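List home | Threads | Search | Log in

To: miltgate-robotics
From: Peninah Sang
Subject: Re: Packet sorting task – where are we?
July 15, 2022

Hi all,

Replies to the questions from Miltgate are under the quote. We're still on the grocery task, with the hand-held gripper, at the usual table.

> Are the Lingate club using the same bin as us? And can
> we use any packets we like, or is there a set list?

Same bin, white with the divider in it. Stand the tall pouch up in the narrow side before you start and leave the other side empty.

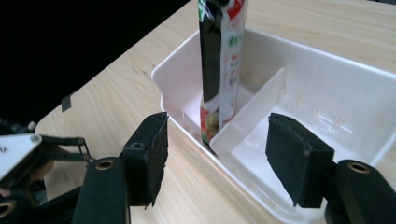 Bin set up, pouch in the narrow compartment.

There's no set list, but stick to food packets with a bit of weight in them. Zulell tried empty ones in June and they slid around too much to be a fair test. Each student gets 18 goes, then swaps.
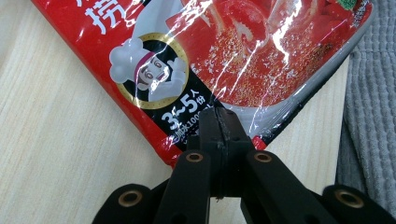 Please write down where you took hold each time, corner or side, as well as whether you got it into the bin. Min has the log sheets and can email a blank one.

> Our pads are wearing out. Do we replace them? 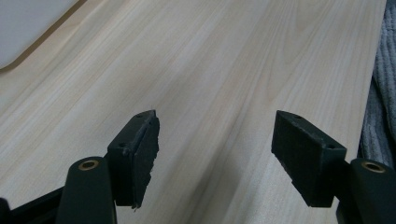
Pads are a club expense, so don't pay for them yourselves. Check both sides before you ask for a new set, as they don't wear evenly. On ours the left one is ragged along the lower edge and the right one only has a few small nicks, so I'd change the left and keep going.

> Does glare matter?

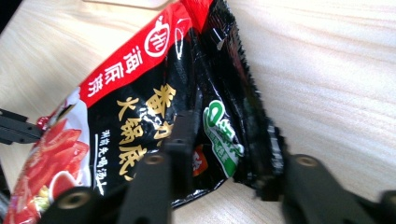

We haven't settled the lighting rules yet. My own view is that we leave the lights as they are and note it on the sheet. Shiny packets will be the hard ones – the black and red hotpot sachet has white streaks along every fold, and the writing is still mostly readable.

Send me your sheets when they're full.

Peninah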